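Plundmont Open Day – quick notes before I forget it all

May 6, 2025

Typing this on the bus so excuse the mess. Went to the open day at Plundmont, the seed and plant trial station out past the ring road. Free entry, free parking, bad coffee. Would go again.

Getting in

Gate opened at ten, I got there at ten past and the line was already back to the road. They hand you a paper map and a sticker. The map is not to scale. I repeat, not to scale. What looks like a short stroll to the glasshouses is a proper walk, and the toilets are at the other end from where they're drawn.

Glasshouses first

Everyone else went to the plant sale so I went the other way. Good call. Had the tomato house nearly to myself for twenty minutes. Jitendra Kandpal was running that one, been at the station for years and talks fast, which suited me. They have 205 kinds of tomato on trial this season, each on its own string with a little white tag. Most will never be sold. He pulled a leaf off a plant called Lodhi and made us all smell it. Sharp, a bit like cat. He says the fruit is lovely, we'll have to take his word as it's May and they were all the size of peas.

Asked him about blossom end rot because mine get it every summer. Answer: water evenly, stop fussing, stop adding eggshells. Somebody behind me looked very hurt about the eggshells.

Also saw the potting line, where they do about 400 trays on a good morning. It was switched off for the visit, pity. You get a talk next to it instead. Skip the talk, it's the same as the leaflet.

The talk worth going to

Do-yoon Noh on soil, in the big barn. Two sessions, I caught the first. No slides, just buckets. Clay in one, sand in another, then a jar of each with water shaken up so you could watch it settle. Simple stuff but I finally get why my back bed floods and the front one doesnt. Kids were allowed to put their hands in the buckets, and did, and so did I.

Main tips I wrote down:
Don't dig when it's sticky.
Mulch in fall as well as spring.
Compost that smells sour wants air, turn it.
Test your soil before you buy lime. Cheap kit is fine.

Best question of the day was a man who wanted to know if worms can be "too many". They can't, aparently.

Walking between things

Paths are decent. Smooth asphalt on the stretch I took, fine for strollers and wheelchairs, short grass either side. Sun was out by then and hats were needed, very little shade on that part. Didn't see a bench till I got to the barn. 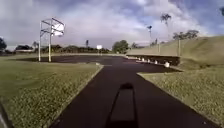

Food and plant sale

Food: one truck, one tent. Truck had flatbreads, long wait, worth it. Tent had sandwiches, no wait, there's a reason. Bring your own water.

Plant sale was picked over by noon. Herbs gone, peppers gone. I got two Cakine squash and a sad looking sage that I'm told will come back. Cash only at the first table, cards at the second – they don't tell you this till you reach the front. There was a demo stand for Tetavine, a kind of soft plant tie. Got a free sample length, will try it on the beans and report back.

If you go next year

Go early, buy plants first and leave them at the holding table by the gate (I found out about the holding table on my way out, carrying a squash under each arm). Then soil talk, then glasshouses. Wear real shoes, the barn floor is rough. Dogs not allowed, several people had to turn round.

Allow three hours. I had two and a half and missed the orchard completely, so if anybody saw it please leave a comment, I want to know how the pears are doing.

My stop, bye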